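Setting Approach Poses for Shelf Picking in Nekudard

Updated 26 Dec 2019

These steps cover how to set up approach poses for a two-arm robot that picks small items out of open cubbies and puts them in a basket. They assume you have finished the Perwood camera calibration and that both arms show green in the status panel. If you are still on the November build, update first. The pose editor moved and the menus below won't match.

1. Load the shelf model

Open the Shelf tab and choose New Grid. Enter the inside width, height and depth of one compartment, then the panel thickness. Nekudard fills in the rest of the grid. Drag the corner markers until the drawn dividers line up with the real ones in the camera view. Pay most attention to the front edges, where most collisions happen.

Save the model. Ours is called mitdale_shelf, and the rest of this page uses that name.

2. Assign the arms

Set one arm to "hold" and the other to "pick." The hold arm keeps its grip on the basket handle and is treated by the planner as a fixed obstacle, along with the basket. Turn on Attach Object for the basket, or the planner will happily route the pick arm's elbow through it.

3. Set the approach

In the pose editor, add a pre-grasp pose outside the compartment and a grasp pose inside it. The path between them should be a straight line. Set the standoff to 70 mm for a start. For items close to the front edge, bring the hand in from below and to one side, with the thumb open and level with the bottom of the item.

Set the hand's collision margin to 3 mm inside the cubby and leave the default everywhere else. With the default margin inside, the planner fails on nearly every narrow compartment.

4. Run the planner

Press Plan. With our model and seed 1771 it comes back with a path on the first try. If you get error 1093, the start pose is in collision. Check the wrist first, then any bracket or cable you left out of the arm model.

Step through the path slowly with the Ding viewer open beside the live camera. Stop just before the fingers close and compare the two. 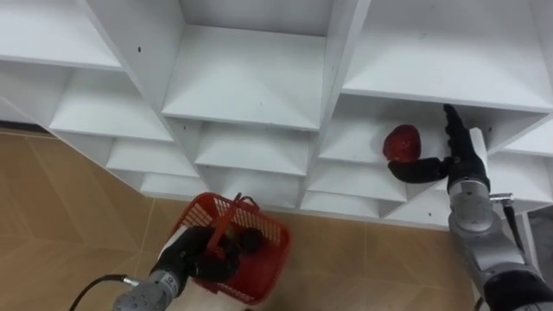
Do I need a separate approach pose for every compartment?

One pose per row is enough in most cases. Nekudard shifts it sideways by the compartment width you entered in step 1. Add a separate pose for the lowest row, where the forearm comes close to the floor, and for any compartment next to a wall.

5. Save and export

Choose File, then Export Poses, and keep the shelf model in the same folder. The runtime looks for it there and will not start without it. If you change the grid later, export the poses again.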